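Capítulo 4. Colocación y primera puesta en marcha del frutero Illano

Antes de empezar, tenga a mano el cuerpo del frutero, la bandeja inferior, el sensor de maduración Dekonex, las dos pilas y la llave acodada de la bolsita. La bolsita suele ir pegada al interior de la tapa de la caja, donde la encontrará en cuanto haya tirado la caja. Si ya la ha tirado, vaya a buscarla ahora y vuelva; el resto del capítulo le espera.

4.1 Elegir el sitio

1. Busque una superficie plana y estable. El Illano se apoya sobre cuatro pies y los cuatro deben tocar.

2. Deje 50 cm libres por encima del borde. El sensor mide el aire que rodea la fruta, y un armario colgado a un palmo le dará una idea muy pesimista del mundo.

3. Aléjelo de la placa, del horno y de la ventana a la que le da el sol de la tarde. En julio, un plátano al sol pasa de promesa a bizcocho entre el desayuno y la comida.

4. No lo ponga encima del frigorífico. Sabemos que hay un hueco. Ahí arriba sube el aire caliente del motor y, además, la fruta que no se ve no se come.

Nota: sobre mármol, granito o cualquier piedra pulida coloque los pies de goma blandos (los grises). Los negros son para madera. Si los cambia no pasa nada grave, pero el frutero se irá desplazando con cada manzana y usted acabará echándole la culpa a alguien.

4.2 Montar el sensor

5. Abra el compartimento de la base con la llave acodada. Un cuarto de giro basta. Si ha dado más de uno, ya no está abriendo: está desmontando. Consulte el capítulo 9.

6. Inserte las pilas respetando la polaridad. El dibujo del fondo es correcto, aunque esté impreso en negro sobre negro.

7. Encaje el sensor Dekonex en su ranura hasta oír un clic. Si oye dos, el segundo es la pestaña. La pestaña de recambio tiene la referencia 247.

8. Espere a que el piloto deje de parpadear. Durante ese rato el sensor aprende cómo huele su cocina vacía de fruta, así que no fría nada.

Precaución: no lave el sensor. No lo lave tampoco «un poquito». El paño seco existe y es barato.

4.3 Cargar la fruta

9. Ponga primero las piezas duras y pesadas y encima las delicadas. Llevamos tres ediciones de este manual repitiéndolo y seguimos recibiendo fotografías de melocotones aplastados por un melón.

10. No pase de 75 mm de altura de fruta sobre la bandeja. Con más, las piezas del fondo dejan de respirar y empiezan a tener ideas propias.

11. Separe los aguacates verdes de los que quiera comer esta semana. El plátano y la manzana madura sueltan etileno y aceleran a los vecinos. Si tiene prisa, júntelos. Si no, use el divisor Coughlan, que se vende aparte por motivos que el departamento comercial explica muy bien.

Un cuenco con un aguacate y una pequeña fruta naranja:

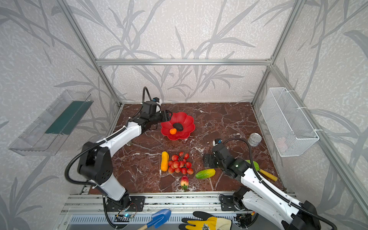
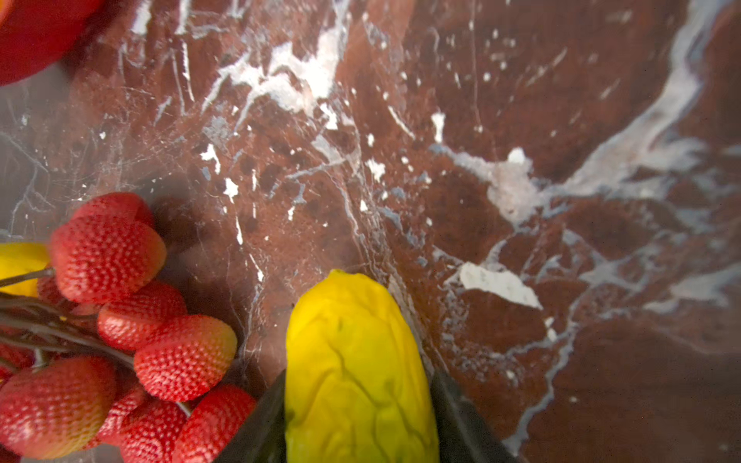
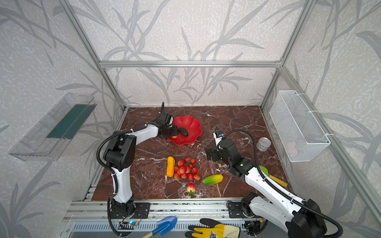 12. Deje los cítricos donde quiera. Aguantan casi todo, incluida la vecindad del ajo, que tampoco recomendamos.

13. Retire las etiquetas adhesivas de la fruta. El sensor no las lee; es que luego aparecen en la ensalada.

14. Los pimientos, los calabacines y demás hortalizas pueden pasar unas horas en el frutero, pero su sitio es el cajón fresco. El programa no los reconoce y los tratará como peras muy raras.

4.4 Vincular la aplicación Tumanura

15. Instale Tumanura en el teléfono y active el Bluetooth. La aplicación le pedirá también la ubicación, los contactos y el calendario. Solo necesita lo primero.

16. Mantenga pulsado el botón de la base hasta que el piloto se ponga azul. Si se pone ámbar, lo ha soltado antes de tiempo. Si se pone rojo, lo ha soltado después. Hay un punto intermedio y se le coge el tranquillo.

17. Escriba el código de la pegatina inferior. Sí, debajo del frutero que acaba de llenar. Le sugerimos vaciarlo antes de darle la vuelta.

18. Elija los avisos que desea recibir. De fábrica vienen todos activados, también el del domingo a las 7:00, que resume el estado de sus ciruelas.

4.5 Si algo no va bien

El piloto no se enciende. Revise las pilas. Después revise si les quitó el plástico.

La aplicación dice «fruta ausente» y hay fruta. El sensor tarda en detectar piezas muy verdes. Deles un día. Si al día siguiente insiste, repita los pasos 7 y 8.

La aplicación dice «fruta presente» y no la hay. Mire debajo de la bandeja. Suele haber una uva.

Aparecen mosquitas. No es una avería ni lo cubre la garantía. Vacíe el frutero, lave la bandeja con agua templada a 38 °C como máximo y séquela del todo antes de volver a colocarla.

El frutero cojea. Vuelva al paso 1 y sea sincero respecto a la encimera.

Precaución: la bandeja no es apta para lavavajillas ni para microondas. El cuerpo tampoco sirve de casco, de tambor ni de cama para gatos, aunque en este último caso reconocemos que nuestra autoridad es limitada.

Pase ahora al capítulo 5, «Limpieza periódica», o guárdelo para cuando aparezca la uva.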